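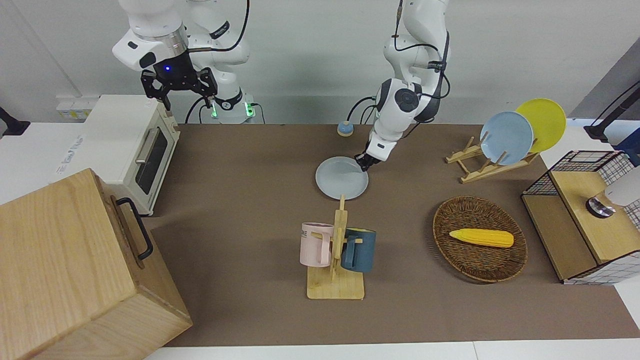 What limits how many dishes a small kitchen circuit can run at once?
The breaker rating. Add up the watts of everything on it, divide by the voltage, and keep long loads under 80 percent of the breaker.

wirkura49
Toaster oven and kettle on the same 15 amp circuit, 120 volts. Trips after a few minutes, never right away. Bad breaker?
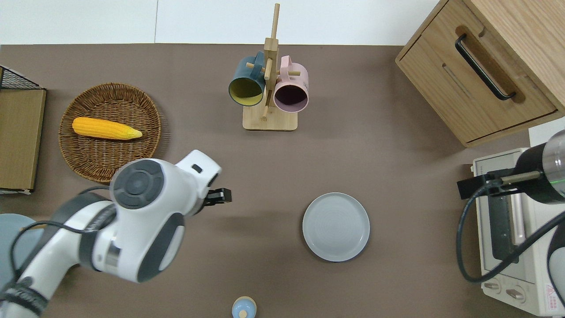
r_vieira
A delayed trip is thermal, so suspect load first. Two 1500 W appliances draw 25 amps together. Clear the counter before you trace which outlets share the circuit; a round wicker basket and a plate take up enough room to hide a cord or push a plug sideways. Kill the breaker, test every outlet, write down the dead ones.

drandthorpe
Disagree in part. Old breakers drift. I had one that opened at 12 amps. Measure with a clamp meter before blaming the load.

r_vieira
Fine, but 25 amps on a 15 will trip a healthy one. Arithmetic is cheaper than a meter.

wirkura49
Kettle label says 1500, oven says 1200. Can I just put in a 20?

drandthorpe
No. Not on 14 gauge wire. The breaker protects the wire — it has to match.

Adelino Azevedo
Agree with both on that. Run a second circuit, 12 gauge, 20 amp. I did mine in May.

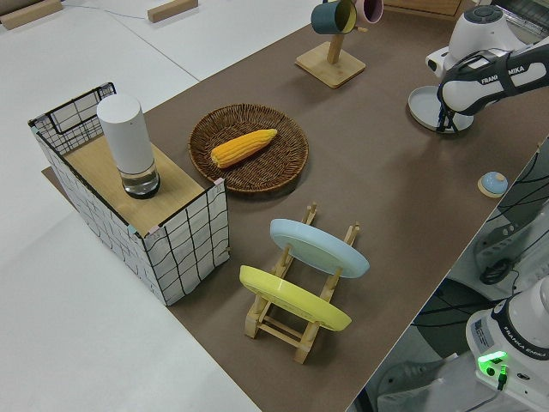 Checks before adding a circuit
1. Open slots in the panel.
2. Wire gauge, read off the jacket.
3. Permit rules in your town.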